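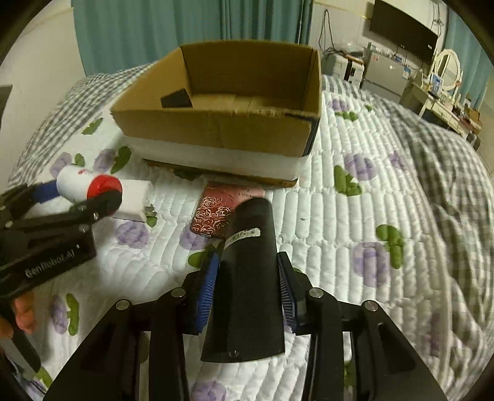 Packing on the bed again. Box, white foam, cardboard under it.

saron_l
Okay so I need to mail one black tapered thing with a barcode label on it to my sister and I'm second-guessing the box. Is the foam block better under the item, inside, or both? It's going 812 miles and I'd love for it to get there in one piece!

NuriaY
Inside, always. Foam under the box does nothing once it's on a truck. Cut the block down and put it on the floor of the carton.

rimantas_j
Disagree a little. I'd leave that block whole and use crumpled paper, 2 inches on every side. I ship stuff every week and paper has never let me down.

NuriaY
Paper squashes flat by day two, Rimantas. We did this in April lol

Eyerusalem B
Are the flaps gone? I'd find a box that has them before worrying about foam. Taping a loose sheet over the top is asking for trouble.

saron_l
Yeah no flaps. I was going to cut a lid out of the flat piece underneath (and love that quilt, don't pack on it with a knife, I know, I know)

rimantas_j
Lid is fine if you tape all 4 edges.

Eyerusalem B
Still say new box.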